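Storing opened red wine ahead of a tasting

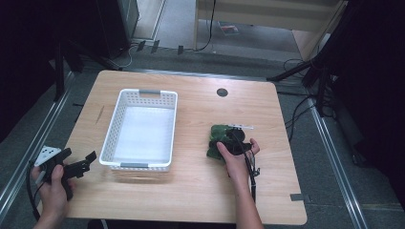

I am responsible for the wine service at a members' tasting to be held in December, for which 80 guests are expected. Our supplier, Siltach, has advised that the older reds be opened and checked the day before. The corks, capsules and pouring spouts will be kept together in a shallow white plastic basket with gray handles, so the only matter outstanding is the wine itself. May a bottle opened the previous afternoon be served without loss of quality, and should it be kept cool overnight?
Posted by Lama Hattar, 11/02/2018

Daher
Most young reds will remain sound for one day if the cork is replaced firmly and the bottle is kept upright in a refrigerator. Remove them two hours before service. Older bottles are less predictable. Wines of more than 15 years should be opened on the day, checked, and poured within a few hours. Please do not decant them the night before – the aroma can fade quickly once the wine has been exposed to air. If your supplier insists on an early check, ask whether one bottle from each case would be enough.

Arby
We always leave ours on the counter and have had no complaints.

Niveser
I agree with Daher regarding the older wines. Members should also note that refrigeration slows spoilage but does not stop it. Each bottle should be tasted again before it is poured, and a spare of each wine should be held unopened – corked bottles do occur.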